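Speaker notes: Keeping a parish archive readable
Talk for the Drirkstead local history evening, September
Running time 30 minutes plus questions

Opening

Thank the hall. Say who I am and how long I have looked after the Losine papers. Ask for hands up: who has a box of family letters at home, and who has opened it in the past year. Leave a pause.

The talk is about paper first and files second. Most people here will have come for the scanning part. Ask them to wait for it, as a bad box ruins more letters than a bad scanner does.

The Losine papers came to us in two tea chests. They hold the letters, rent books and school registers of one family and the tenants on their land. There are 185 letters in the main run. The oldest bundles were tied with garden string, and the string has cut into the edges of the outer sheets. Pass round the photocopy of the worst one. Do not pass round the letter.

Part one: where to keep it

Lofts are too hot in summer and cellars are too damp all year. A cupboard on an inside wall, on the middle floor of the house, is as good as most of us will get. Keep boxes off the floor. Take out paper clips, pins and rubber bands. If a staple has rusted, lift the legs with a thin blunt blade from the back and ease it out slowly — do not pull it from the front.

Mention folders. Plain acid-free ones are fine. Do not use the clear plastic pockets sold for school work, which can lift the ink from the page over time.

Pencil only for numbering. Soft pencil, back of the sheet, bottom left corner. I still see biro on things that come in.

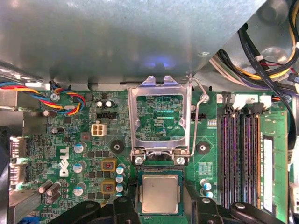
Part two is where people start to think about copies, and I want to say first that a copy is a second chance and no more than that. Keep the letter even when the scan is perfect. The Van den Broek family threw out their originals after having them filmed, and the film is now too faint to read in places. They have been very decent about letting me tell this story. Files go the same way if they are left alone. A home computer looks solid enough with its grey metal panels, but inside it is a green board and a bunch of coloured wires held with a little clip, and one day it will not start. So: two copies at least, in different houses. Write on the calendar when you last opened them.

Scanning settings, for those who want to write them down. 400 dots per inch for handwriting. Colour, even if the letter looks black and white, as faded brown ink often vanishes in grey. Save the large file and leave it alone. Make a small file from it for emailing to cousins.

Lay the sheet flat and do not force the fold. If it will not lie flat, photograph it near a window with no flash. Scan the blank backs too. Some of ours had sums on them that I took for marks, and they turned out to be the egg money.

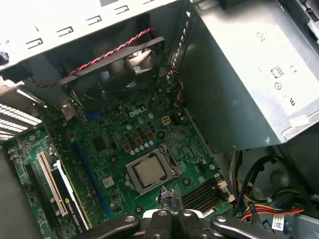 Notes and talk by Ľubomír Brabec
Drirkstead, 2020-09-06

Part three: naming things

This is the dull part and it matters most. Say so.

A file called scan0047 means nothing to anyone. Use the date first, year then month then day, then the writer, then the person written to. If you do not know the day, put zeros. If you are guessing at the year, put the guess in the list and leave it out of the file name.

Keep a list. A plain table will do: number, date, from, to, place, one line on what is in it. Print it out and put the printed copy in the box with the letters. Whoever opens the box after you may not have your password.

Read out the one-line entry for the Puken letter: "Asks for the loan of a cart, mentions a wedding, rude about the vicar." Wait for the laugh. Then explain that the wedding is the only record we have of that marriage, and we found it by searching the list.

Spelling: copy what is written. Put the modern spelling in a separate column. The same farm is spelt several ways in the Losine rent books and I would have lost half of them by tidying up.

Part four: other people's words

Short section. Letters were written to one person. Before anything goes on a website, ask whether there are living people in it. Ask the family, and get the answer in writing. Some of the school register stays closed for this reason and I will not be reading from it tonight.

If anyone asks about copyright, say that it is more complicated than they think and that owning a letter does not give you the right to publish it. Do not get drawn in. Offer to talk over tea. 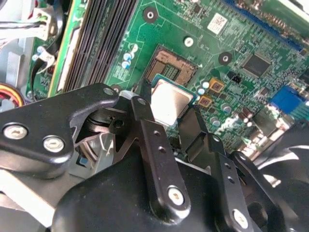
Questions I am likely to get

Can you mend a tear with sticky tape? No. It goes yellow and the glue soaks in. Put the torn sheet in its own folder and leave it.

Is it worth paying someone? For the scanning, sometimes, if there is a lot of it. For the list, no. You know who Auntie Vi was and they do not.

What about photographs? That would need another evening. Same cupboard, separate box, hold them by the edges.

Should I give mine to the county? Talk to them early, while you can still tell them what is in the boxes. Ask what they will keep and what they will send back.

Before closing, put the sign-up sheet at the end of the tea table, and remind people that the box-opening morning is for letters and registers only, no books please. Collect the photocopy.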